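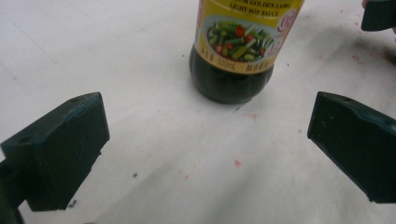 Perception and tracking > Wrist cameras

Thread: Mask leaks from finger into bottle on approach, Chornovol 2-stage segmenter

tarn_offset
2019-05-12

Looking for opinions before I retrain anything.

The task is a side grasp on an upright soy sauce bottle on a white table, wrist camera only. Frames go from the Driser camera node to the Chornovol segmenter, the mask goes to a small fitting step that gives me a vertical axis and a radius, and Platik plans the last stretch of the approach from that.

Two faults, possibly related.

1. The sauce is close to black and so are the fingers as far as the network is concerned. When the left finger comes near the base of the bottle in the image, the bottle mask grows a tongue along the finger. The radius goes up and Platik asks for a wider opening than the gripper has.

2. The neck and cap leave the view early in the approach. From then on the mask is the base and part of the label, and its centroid drops in the image. The fitted axis tilts towards the camera.

The yellow label segments cleanly every time. It is only the dark part underneath that gives trouble.

I have 209 approach clips labelled in Iditz, which comes to 2,348 frames after thinning. Fault 1 shows up mostly in the last third of a clip.

pawl_and_rack

Do you mask out the gripper before inference? The finger outline in a wrist camera depends on the opening width and nothing else. Render it from the joint reading, grow it by a few pixels, paint it a flat colour the network never sees on an object. Fault 1 then goes away without retraining.

tarn_offset

I tried a static mask, not one driven by the opening. It helped with the fingers fully open and made things worse once they started to close.

pawl_and_rack

A static mask will do that. Use the reading.

kelp_server

I would be careful with the rendered mask. It is only as good as the time alignment between the joint reading and the frame. On our rig the camera path through Driser was 158 ms behind the encoder. With the fingers moving, the painted outline sat well away from the real one and left a dark strip uncovered along the inner face. That strip is the part that leaks.

If you go that way, stamp both at the source and interpolate the encoder back to the exposure time. Do not use arrival times.

pawl_and_rack

Agreed on stamping. I took it as read that people do this.

kelp_server

The default Driser launch file does not do it. The flag is off.

tarn_offset

Checked. Mine is off too. That accounts for some of it, though I also see the leak in clips where the fingers are held wide open and still, so timing can't be the whole story.

On fault 2, what I have at the moment is a fit over the full visible mask outline, with every edge point given the same weight. Points on the image border are included. I suspect that is wrong. 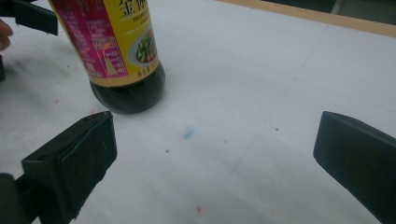
The border points form a straight horizontal run, and the fit treats them as if the object ended there. If I drop them I am left with the two sides and the curve of the base. The sides are short, so the axis direction is poorly held. I could fix the axis to the table normal, given that the bottle stands on its base, but I wanted to avoid building that into the code because the same fitting step is used for things lying down.

loess_77

Drop the border points regardless. They are not object edges and they have no place in the fit.

For the axis, use a prior with a width instead of a hard constraint. Estimate it early, while the whole bottle is in view, carry it forward through the wrist pose, and let the late frames adjust position and radius only. The bottle has not been touched at that stage. If the axis changes by more than your calibration error before contact, the estimate is at fault.

kelp_server

This assumes there is an early frame with the whole bottle in it. Plenty of approaches start low and close.

loess_77

Then start them further back. Platik will take a via point.

kelp_server

In a tidy cell, yes. With a shelf behind the arm, no. I would fit the label instead. Its lower edge is a circle seen from an angle, it has strong contrast on both sides, and it stays in view longer than the neck does. An ellipse arc from that edge gives the tilt directly.

loess_77

A partial arc on a printed label is a weak measurement. Labels go on crooked, and the curve is shallow when the camera is nearly level with it. A couple of pixels of error on the arc is several degrees of tilt. I have been through this with jars.

kelp_server

Camera height matters, granted. Looking down at the table as these do, I get usable numbers. I would still feed it in as one term among several.

hob_nine

Different point about the shadow. On a white table the soft shadow at the base will pull the lower outline to one side, and which side depends on where you are viewing from. Worth checking before blaming the fit. We moved the exposure up until the table was just short of clipping and the lower outline settled. Lock the white balance as well.

tarn_offset

Exposure is on auto at present. Noted.

Ran the first pass this evening. Changes: Driser stamping on, finger mask driven by interpolated encoder, border points dropped. Weights untouched. I replayed the clips with the worst leaks. The tongue along the finger is gone in all but 4 of them, and those 4 all have the finger directly across the edge of the base, where there isn't much outline left to find.

Tilt is better and still not good. I'll put in the carried-forward axis next and try the label arc as a low-weight term after that, separately, so I can tell which one did what.

pawl_and_rack

For the four that remain, log the share of the outline hidden by the finger mask and hold the last radius when it passes a threshold. You don't need a new estimate on every frame.

loess_77

Seconded. Hold the radius, keep updating position. Post the tilt plot when you have it, with wrist distance on the x axis and not time.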